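4.2 Superfícies de trabalho e legibilidade do veio

Na secção anterior tratou-se da densidade e da resistência ao risco. Resta considerar uma propriedade que os catálogos dos fabricantes mencionam pouco, mas que os utilizadores comentam com frequência: o modo como o desenho do veio é percebido à distância normal de uso. Chamamos a esta propriedade legibilidade do veio. Entendemos por ela a facilidade com que uma pessoa sentada distingue as linhas do padrão do fundo da superfície, sob iluminação difusa de interior.

O interesse da questão é prático. Um veio muito marcado compete com aquilo que está sobre a mesa, seja um desenho técnico, um tecido estampado ou um conjunto de peças pequenas. Um veio quase ausente, pelo contrário, faz com que a superfície seja lida como uma cor lisa, e neste caso as manchas e os riscos tornam-se visíveis mais cedo. Os padrões claros de linhas finas ocupam uma posição intermédia, e foi sobre eles que concentrámos a recolha.

O material provém de duas fontes. A primeira é o arquivo de reclamações e pareceres da empresa Rivitz, que fornece tampos para escritórios e escolas, e que nos cedeu 3.113 registos escritos, todos anteriores a maio. A segunda é um inquérito próprio, feito no edifício Skirkside, onde coexistem, em salas vizinhas, tampos de três acabamentos diferentes. Responderam ao inquérito cerca de 100 pessoas, entre funcionários permanentes e visitantes de longa duração. Os registos da Rivitz foram lidos integralmente e classificados segundo o motivo principal; quando o mesmo registo continha mais de um motivo, considerou-se aquele que aparecia em primeiro lugar no texto.

A classificação levantou dificuldades que convém declarar. A palavra "claro", por exemplo, é usada pelos clientes tanto para a cor do fundo como para a nitidez do desenho, e nem sempre o contexto permite decidir. O mesmo acontece com "liso", que pode referir-se ao tato ou à vista. Nos casos ambíguos preferimos excluir o registo da análise do veio, mantendo-o apenas na análise geral do acabamento.

Um tampo do tipo intermédio pode ser visto na Figura 3. O fundo é bege pálido e as linhas correm na horizontal, com contraste fraco. Importa também o orifício de passagem, pequeno, redondo e escuro, situado perto do bordo posterior, por ser um elemento que interrompe o padrão e a que os inquiridos se referiram mais vezes do que esperávamos. 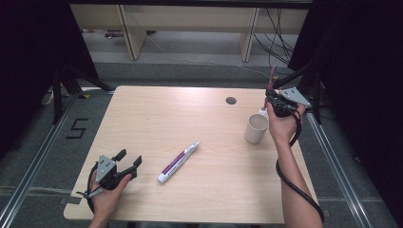
Figura 3. Tampo claro com veio horizontal ténue e orifício de passagem junto ao bordo posterior.

As respostas ao inquérito mostram uma preferência moderada por este tipo de acabamento nas salas de uso misto. A preferência é menos nítida nas salas de reunião, onde os tampos escuros são associados a maior formalidade. Vários inquiridos escreveram que o veio fino "não cansa", expressão que reaparece, com pequenas variações, nos registos da Rivitz. Não dispomos de medida objetiva que corresponda a esta expressão, e por isso a reproduzimos sem a interpretar como indicador de fadiga visual.

Quanto ao orifício, as opiniões dividem-se. Uma parte dos utilizadores considera-o necessário e queixa-se apenas da posição, que desejaria mais central ou mais lateral conforme o mobiliário da sala. Outra parte considera que a cor escura da peça contrasta demasiado com o fundo e que seria preferível uma peça no mesmo tom do tampo. Esta segunda opinião é mais frequente entre as pessoas que trabalham com papel, o que se compreende pelo facto de estenderem folhas grandes sobre toda a profundidade da mesa.

Comparámos ainda estes resultados com os do ensaio de Kobori, descrito na secção 2, em que os mesmos padrões foram apresentados apenas em amostras de mão. A concordância é parcial. Nas amostras pequenas, o veio ténue foi muitas vezes descrito como ausente, ao passo que nos tampos instalados quase todos os inquiridos o reconheceram. A diferença sugere que a extensão da superfície contribui para a perceção do desenho: as linhas, pouco visíveis isoladamente, ganham continuidade quando percorrem a largura inteira do tampo. Daqui resulta uma recomendação simples para os fornecedores, a de não apresentarem padrões deste tipo somente em amostras de formato reduzido.

Uma limitação do estudo é a iluminação. As salas de Skirkside recebem luz natural em graus diferentes, e o inquérito não registou a hora da resposta. A luz rasante acentua o relevo de certos acabamentos e pode alterar a avaliação do veio, mesmo quando o padrão é somente impresso. O protocolo Hastura, que adotamos na secção 5 para os ensaios de laboratório, fixa a direção e a intensidade da luz e permitirá verificar se a preferência observada se mantém em condições controladas.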